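Grornell laundromat to stay open later from March

The Lallolier laundromat in Grornell will stay open until 11 p.m. starting in March, the owners said. It now closes at 9.

The change follows requests from night-shift workers at the Florkico bakery, many of whom finish after the doors are locked. Six new dryers will go in along the back wall before the longer hours begin, bringing the total number of machines to 33.

Prices for washing will stay the same. A dryer cycle will go up by 5 cents.

The drop-off counter will keep its current hours and close at 5 p.m. Customers with bedding or rugs are asked to bring them in before noon.

Parking on the Tô Street side is free after 6 p.m.

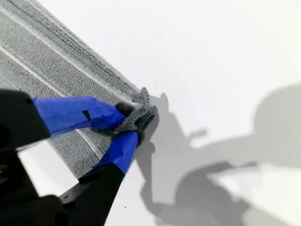
Gray fabric

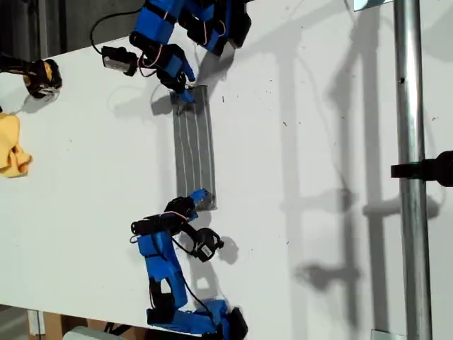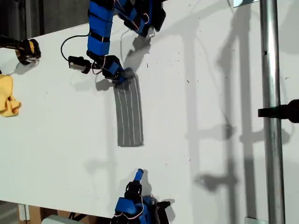
Man-lok Lam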